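Clenus: Can a Program Write the School Paper's Game Recaps?
Final report, media and computing project
17 Jan 2009

I signed up for this project because I write sports for the student paper and I'm slow. A basketball recap takes me most of an evening, and half of it is copying numbers off the scorer's sheet. So my partner Bernardo Neves and I built Clenus, a little program that takes the box score and spits out a recap made of stock sentences. He did the code and I wrote the sentences — 145 of them, which is more ways to say "pulled ahead" than I ever wanted to know.

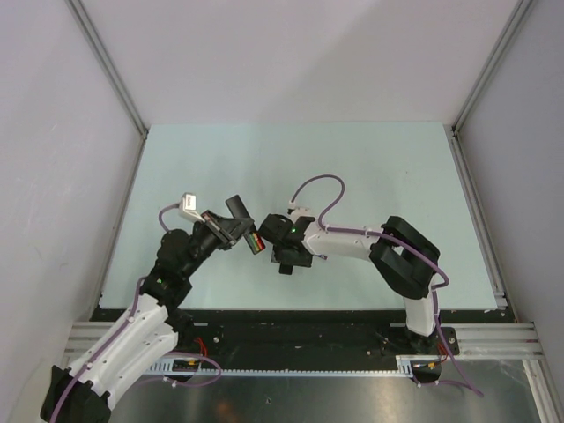 We ran it on 12 games from last season. For each one we had the recap that really ran in the paper, and we asked readers to look at both without telling them which was which. We got 72 forms back. I expected to get laughed at, but the short recaps did fine! People had a hard time picking the program out when the story was under 90 words. Anything longer and it started repeating itself, and everybody noticed.

The bigger trouble was mistakes. In the Holzer game somebody had typed the final score in backwards, and Clenus cheerfully wrote up a win for the team that lost. I'd been at that game and would have caught it in a second.

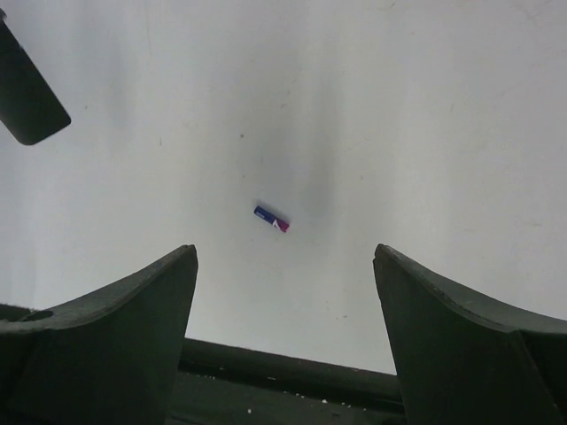 Who is responsible when a recap like that gets the score wrong?
The editor who approves it, same as with any other story. We put that in our rules after the Holzer game, and every recap now gets read against the scorer's sheet before it goes anywhere.

Our advisor, Alois Kälin, wanted us to think about bylines too. We tried "By Clenus" and readers asked who that was (one person thought she was a freshman). Then we tried "Compiled from the box score," and that went over much better.
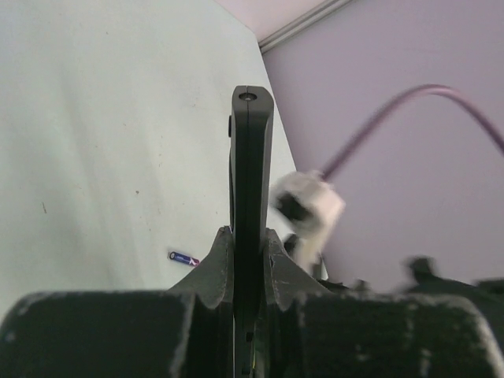 Fig. 3. Gripper finger, seen from behind.

If I did this over I'd spend way less time on verbs and more on the checks. Bernardo added a simple one in the last week that adds up the quarters and compares them to the final.
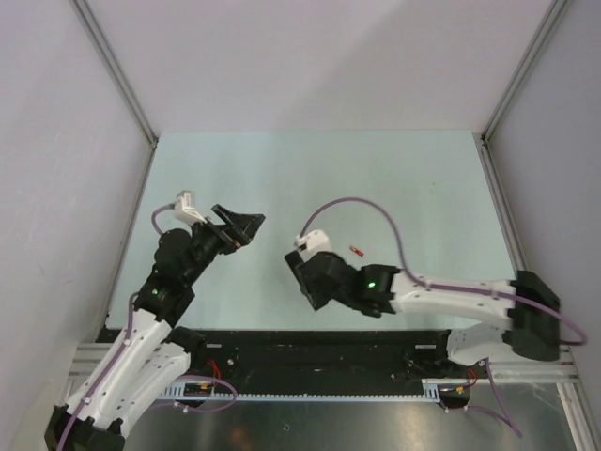 It's a small thing, but I wish we'd had it from the start — it would have flagged two more sheets we ended up fixing by hand. We'd like to try baseball in April, if the paper lets us.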